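Comics > Making Webcomics > How-To

How to Letter a Webcomic Page Without Redoing It Later

March 4, 2024
2 min read
672 shares

Quick one today, page is due tonight. Got asked again how I letter Skokine so here's the whole process, start to finish. More than 750 pages of it in the archive now and the early ones look terrible, so please don't go check my work against chapter one.

Do the script first. All of it, for the page. Typed, not in your head. If you're making up dialog while you drop in balloons you will run out of room on panel three, every time.

Step 1. Rough the balloons in at thumbnail stage

Before pencils. Just ovals. Who talks first goes left and high, who answers goes right and lower. If your characters are standing the wrong way around for that, flip the panel now while it's still a scribble. I had a whole argument on the bridge in Flanda where the villain stands left and talks second. Tails crossing everywhere. Ended up redrawing both of them.

Leave the top third of a talky panel empty. Feels like way too much. It isn't.

Step 2. Type the words before you draw the balloon

Text first, balloon around it after. Put every line of dialog on its own text layer, in a folder called LETTERS, above the art. Never merge that folder. Keep a copy of the page file with it live, forever, becuase you will find a typo the minute it's posted.

Font - I use Yazıcı for regular speech and its bold italic for stressed words. Any comic font with a proper crossbar I works. Crossbar I is only for the word "I" by itself (I'm, I'll, those count). Everywhere else use the plain stick one. Most comic fonts put one on the capital key and one on the lowercase key so just type carefully.

Check the accents before you commit to a font. Plenty of free ones don't have them, and then your one French character is stuck.

Step 3. Shape the text block

Center it. Short line, longer line, short line - a fat diamond. Break where you'd take a breath. Don't leave a single tiny word alone on the last line if you can help it, and don't hyphenate unless somebody's stuttering.

Read it out loud. If you trip, the line break is probably wrong. Or the line is. 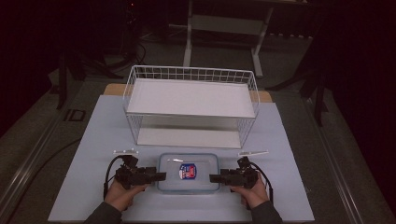
Category: Balloons and Tails

Step 4. Draw the balloon

Ellipse tool, then squash it a little so it isn't a perfect egg. Gap between text and outline should be as wide as a capital letter, all the way around. Tight balloons look cheap.

Outline a bit thinner than your character outlines. Pick one thickness, write it on a sticky note, use it on every page. Mine drifted for most of a chapter and it shows.

Shouting gets a jagged outline. Whispering, dashed. Radio and phone voices, zigzag tail. Powers talking inside someone's head - I do a white caption box with no tail, other people do clouds. Either one's fine, stick with it.

Step 5. Tails

Point at the mouth. Not the chest, not the hat. Stop it halfway or a little past, don't poke anybody in the face. Slight curve. Two balloons from the same person get joined with a little bridge, one tail total.

If the speaker is off panel, run the tail to the border and stop there.

Step 6. Sound effects

These I draw by hand on thier own layer. Fonts look pasted on. Let them go behind a character's shoulder once in a while, it gives the panel some depth. Keep them out of the way of the balloons, big red KRAKKs eat the eye.

Step 7. Phone check

Export, send it to your phone, hold it at normal arm's length. Squinting? Letters are too small. Bump the whole folder up and cut words till it fits. Cutting is usually the better fix anyway.

Then upload. I'm on Girden, which shrinks wide pages a bit, so check the preview there too before you hit schedule. Fill in the transcript box while the script's still open - copy, paste, fix the names, done. Screen reader folks need it and it makes old pages searchable.

Caption boxes and narration are a separate post, hopefully in April if the current chapter's wrapped by then. Questions below, I'll get to them after tonight's page goes up.

2 comments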